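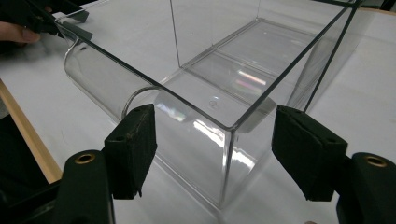
*A glass tank with a glass cylinder lying in it, and two hand-held grippers, one at the near corner and one at the rim.*

# How to test if a machine can handle your glassware

Many people ask if a robot can already do small chores in a shop: empty the sink, put vessels back on the shelf, take a cylinder out of a tank. For plastic boxes and cardboard my answer is yes, with patience. For clear glass you should test it yourself before you believe any video. I wrote this page after we did such a test in the Samach workshop, where we rinse and sort glass tanks and cylinders. It needs one table and one free Sunday.

## What you need

- One open glass tank with straight walls
- One glass cylinder that fits inside, lying down
- A stable table with a white or light top
- Grippers with soft pads on the fingers, the hand-held kind for recording and the same fingers on the arm
- Cut-resistant gloves, a brush and a dustpan

We used the Emska arm and the Nomen software for training. Other pairs will work also, but the menus will have different names.

## Step 1: Choose the task and write it down

Write one sentence. Ours was: "Lift the cylinder out of the tank and lay it on the towel." If your sentence has the word "and" more than once, divide it into two tasks. We first tried to include the drying, and this was a mistake that cost us a week.

## Step 2: Prepare the light

Clear glass is difficult for a camera for two reasons. The camera sees what is behind the glass, and it also sees the lamps on the surface. Around our tank you can see white glare on the front pane and even a small spot with rainbow colors on the floor of the tank. A person ignores such a spot. A machine may think it is an edge.

Do not remove all reflections. Your shop will have them on a normal day, so the training must have them too. Only switch off a lamp if it makes the rim of the tank impossible to see from where you stand.

## Step 3: Record by hand

Hold a gripper in each hand and do the task slowly. Approach the cylinder from one end. Keep the fingers open until they are on both sides of the glass wall, then close. Put the tank in a slightly different place after every few recordings, and turn it also.

We made 3,974 short recordings. This was more than we planned, but with the first small set the arm closed its fingers in the air next to the cylinder almost every time.

## Step 4: Check the pads

Look at the pads before each session. When the surface gets shiny, change it. A worn pad holds a wooden block well, and you will notice nothing until you lift glass. Check also that no screw head stands out where it can touch the pane.

## Step 5: Run the test

1. Put a folded towel on the table next to the tank.
2. Let the arm do the task with a plastic cylinder first.
3. Change to glass and use the lowest closing force that still holds.
4. Keep your hand on the stop button, not near the tank.
5. Write the result after each try: lifted, slipped, missed or stopped.

Do not repeat a try because "it almost worked". Write it as missed.

## What we got

The arm lifted the cylinder in 83 percent of the tries. In 7 tries it touched the tank wall hard enough that I pressed stop. We broke three cylinders, all of them before we changed the pads.

One worker with gloves does this job faster and breaks almost nothing. So for us the machine is not ready for glass, but we do use the same arm for plastic trays in the evening and I am content with it there.

## If it does not work

**The fingers close too early.** Record more approaches with the tank turned to different angles.

**The cylinder rolls away.** Grip nearer to the middle, or put a thin mat in the tank. If you use a mat, record everything again with the mat.

**It works in the morning only.** Look at your window. In the Guthrie room we had this problem until we closed the blinds.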